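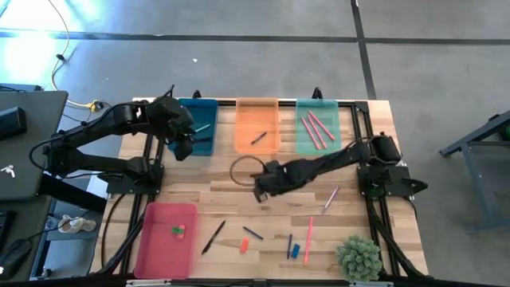
Figure 2. Desk layout used for the sorting condition, with three bins along the far edge of the table and a larger pink container at the near left corner.

3.2 Materials and category assignment

The stationery condition was designed to test how well a small set of open containers supports the grouping of mixed desk supplies. Four rectangular bins were placed on a butcher-block tabletop. Bins differed in color and, in part, in transparency. No labels were attached, so a category could be read only from the items already in a bin.

Categories followed the Benel scheme, which separates writing tools from small blocks such as erasers. Writing tools are divided further by body color. In Figure 2 the three pink markers share the teal-green bin, a short dark pen is in the orange bin, and two small blocks, one green and one coral-pink, are in the corner container. The blue bin holds a light teal pen and a dark pen-like item. Under the scheme, the second of these is a borderline case, and such cases were coded separately.

Items were drawn from a pool of 683 pieces assembled for the Skarkatik inventory. Pens with detachable caps were excluded after a pilot in July, when loose caps were repeatedly coded as separate items. Each layout began with the loose supplies spread over the near half of the tabletop.
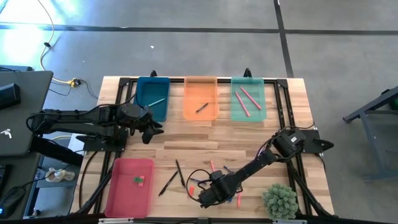 Coding was performed on still views of the tabletop. A view was coded as mixed if any bin held items of more than one category, and as partial if at least one item remained on the wood. The two codes are independent. Items hidden in part by another object were coded only when body color could be determined; otherwise they were entered as unresolved. The full set comprised 1,586 coded views, of which more than 5 percent contained at least one unresolved item.

Color was a weak cue for dark pens. Black and dark blue bodies were confused more often than any other pair, and the Valdovinos correction was therefore applied before agreement was computed. Blocks presented no comparable difficulty. Their shape separated them from the writing tools at every orientation, and their color was not used in assigning a category.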